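Watura gripper, quick notes

Had the Watura two weeks now, swapped in for the Plakari. 145 g lighter on the wrist and you feel it when jogging. Bolts straight on, cable's too short though.

Flat stuff first. Paddles fine by the handle, thin packets not so good, fingers skid unless you come in really low. Plakari was better at that, anyway.
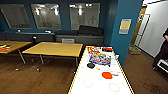

Wrist camera and thin rims

Wrist view is small but usable. Glare on shiny plastic throws the depth off a bit, Rokeya turned exposure down and it helped.
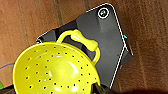 Go for the rim not the handle, handle twists. Force setting 177 was plenty, anything higher and it bends thigns. Manual is poor, ask Lakmal for his copy.

Keeping it. Four stars.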